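Three months with the Nallholm kitchen arm

Posted 2022-07-16

I've been promising this review since April, and a few of you have been very patient in the comments, so let's get into it. The Nallholm is the rental robot arm from Drodska, the one with the proper fingers on the end instead of a pincer. I took the dishes package, which costs $400 a month plus a $100 setup fee, and yes, I winced too.

Setup was done by a lovely bloke called Pantelis Papadakis, who spent most of a morning teaching it my kitchen (and politely moving my fruit bowl out of harm's way, twice). After that you're on your own with the app. It's fine! The menus are a bit of a maze and "pause" is a smaller button than I'd like, but I had it running jobs by myself that same arvo.

The sink is where it earns its keep. Mine is one of those big stainless ones with a rack section at the right-hand end, and the arm comes in from that side, so it can hover over the rack without having to stretch past the tap. Tall gooseneck taps were my big worry before I signed up. I've had one gentle bump in all that time -- no damage, just a clang and me running in from the laundry.
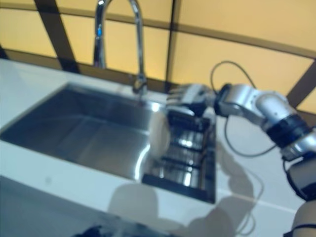 What I'd change

The cables, first of all. They loop off the arm above and below, and I'd love them tucked inside the housing. I've asked Drodska and got a nice reply from Gregor Cowie in support, who said a sleeve kit is being looked at. No date.

It's also slow. A full load of breakfast dishes takes it 60 minutes, and I can do the same lot before the kettle's boiled (well, nearly). Plates and mugs it handles beautifully, but wine glasses make me nervous so I still wash those myself. And the colour choice is white or white.

Would I keep it? I've signed on for another three months, mostly for my wrists, which are much happier. If you've got a small sink or a galley kitchen I'd ask for a home visit first -- they'll do one free if you're in the metro area.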